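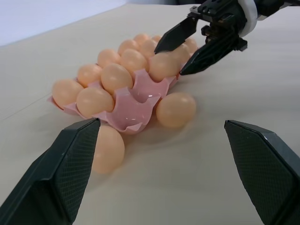 The price of a light touch

2021-11-19
By Esmaeil Parsa

Every equipment budget has a line that everyone agrees on and a line that ruins the year. At Mostier, a packing business on the edge of Gromden, the agreed line was the robot arms. They wanted two. They had wanted two since the brochure arrived, and by the time I visited they could tell you the reach of each one without looking it up.

The ruinous line was the fingers.

An arm, it should be said, is a thing for moving other things about. What touches the egg is bought separately, and so is the bracket that holds what touches the egg, and so are the screws. Mostier's first quotation, from a supplier called Hindero, listed fingers as "application dependent", a phrase that in my experience means sit down before you ring us.

They rang. A set of pads came to £519. There were 21 items on the revised quotation, among them a cable that cost more than my first car and a training day with lunch not included. A rival bid from Achterberg did include lunch, and was dearer by £3,023. The finance department asked, quite seriously, what sort of lunch.

Eggs are a fair test of anyone's spending. Grip too hard and you have bought a very expensive whisk. Grip too softly and you have bought a very expensive way of dropping things. The trial bench at Mostier uses a pink plastic carton and a tray's worth of patience, with one arm closing on an egg from both sides while a second pair of fingers waits its turn nearby. I watched for most of a morning and found I was holding my breath, which the engineers said wears off.

Their advice to anyone drawing up a similar plan is dull and worth having. Price the fingers before the arm. Ask what a spare pad costs and how long it takes to arrive, then assume it will take longer. Put money aside for the table, as the one you own will be the wrong height. Leave three months between delivery and the date you have promised your customers - Mostier left three weeks, and has since had a number of frank telephone calls.

There is also the matter of the second arm. It was cut from the budget in one meeting, restored in the next and is now entered under "contingency", where I suspect it will be very happy. Finance would like to see a return on it. So would the engineers, though they seem less hurried.

The order for next year goes in at the end of November. Lunch is still under discussion.

Recent features
Leasing or buying: a conveyor owner's regrets
What a service contract leaves out
The second-hand palletiser, one year on

Contact the features desk | Copyright 2021, all rights reserved | Back to top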